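Block sorting task, pushing with a rod – how do you separate a tight group?

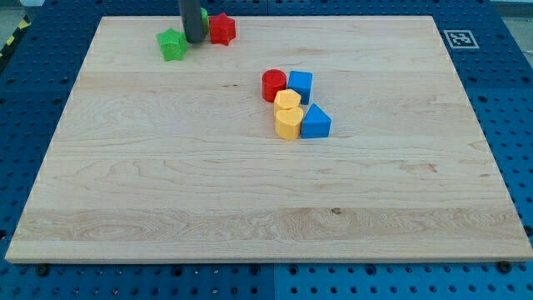

Photo: Neves, robotics club, Hunduvstead

neves_k
Hello all. Our club has the sorting project again and I am responsible for the pushing part. The tool is only a gray rod, so we cannot grasp. The task is to bring the blocks together by color. My problem is the group of five near the middle: red cylinder, blue cube, blue prism, and the yellow hexagon and heart, almost touching. When I push one, the neighbors move also. We have 600 recorded pushes for training. Is this too few?

Cerix
600 is fine for single blocks. For groups I would say no. We had 400 in September and our arm learned very well to make a bigger pile.
Which block do you push first?

neves_k
The program chooses the nearest one to the rod. At this moment it would be a green or a red star, I think.

oldgearbox
Then your data is not the problem. Nearest first is a bad rule. Start from the outside of the group and push away from the center, 2 cm at a time, then look again with the camera. More data will only repeat the same mistake.

Cerix
I don't agree fully. The outside rule fails with the star shapes, they turn when you touch a point. You need examples of this, and you can't write a rule for every angle.

oldgearbox
You can lower the speed. Ours turned much less after that.

tamsel
Question from a teacher: is the bare wood part in front allowed for parking blocks? In the Kendwood rules we use, it is allowed – but only one color at a time.

neves_k
Yes, we may use the full board. I did not think about parking, thank you. I would move the yellow heart first, there is a lot of room in front of it.

oldgearbox
Good choice. Take care that the rod comes down behind it and not on the hexagon.

neves_k
I tried it with slow speed, 9 runs. In most of them the heart came out alone, but the prism turned twice. I will record more pushes with the stars too, so you are both a little right.

Cerix
Post the star data when you have it, please.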